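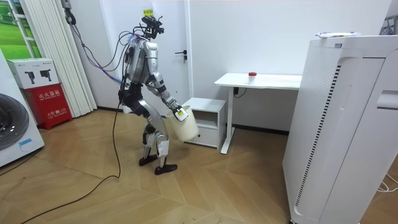
Does a shorter shower save what the brochure says it does?
Household water use unit, final report
Hollis Villanueva and Huia Pirihi
March 22, 2026

Background

The brochure handed out in our first tutorial says that households in Sandivden can cut their water use by a fifth if everyone keeps showers under four minutes. It gives no source. We asked at the council desk and were told the number came from an earlier brochure, which had also been handed out without a source. Neither of us believed it, and Huia was fairly sure her own household would be a counterexample, so we chose it as our claim to test.

Sandivden has had piped water since 1909, and every newsletter on the subject mentions this. The newsletters are less forthcoming about how much of the water gets lost between the reservoir and the kitchen tap. We come back to this below.

What we did

We recruited 20 households, mostly through family and the netball club. Each one read its own meter at the same time every evening for two weeks of ordinary showering, then for two weeks with a four-minute limit. We supplied a sand timer from the discount shop. Three of the timers turned out to run fast when we checked them against a phone, and we swapped them before the second fortnight.

We asked people to write down anything unusual, such as visitors, a leaking cistern or filling a paddling pool. The quality of these notes varied a great deal. One household in Tullavard Street wrote a paragraph a day. Another wrote "normal" fourteen times in what looks like the same pen stroke.

Problems with the method

There was no control group. Our tutor raised this at the proposal stage and we said we would fix it, and we didn't, as we couldn't find enough people willing to read a meter for a month and change nothing. This matters more than we first thought. The second fortnight was cooler and wetter than the first, so gardens needed less watering. Any drop in the meter readings mixes the shower effect with the weather, and we can't pull them apart.

People also knew what we were hoping to see. Several told us they had started turning off the tap while brushing their teeth "to help". That was kind of them and bad for the data.

Results

Most households used less water in the second fortnight. The typical drop was roughly half of what the brochure promises, and that is before taking anything off for the weather. Two households used more. One had relatives staying. The other had no explanation, and when we asked again they suggested the meter was wrong. We left both in, because removing the results we didn't like seemed a poor way to criticise somebody else's numbers.

The households with the biggest drops all had large gardens. If shower length were doing the work we would expect the biggest drops in the homes with the most people, and we did not find that pattern. With a sample this small we wouldn't put much weight on it either way.

A note on leaks

Huia's household read the meter at bedtime and again before anybody was up, and the dial had moved. A worn washer in the laundry was the cause. We then asked the other households to try the same overnight check, and a few more found movement. We didn't plan this part and have not analysed it properly, but a dripping tap runs all day and a shower doesn't. The brochure gives leaks a single line on the back page, under the recycling calendar.

What we would claim

Shorter showers probably save some water. We can't say how much, and we don't think the authors of the brochure can either. We would like to see the figure taken off the next printing, due in April, unless somebody can show where it came from. We have written to the council asking for this and had an automatic reply.

If another group picks this up, get the control group first and the timers second.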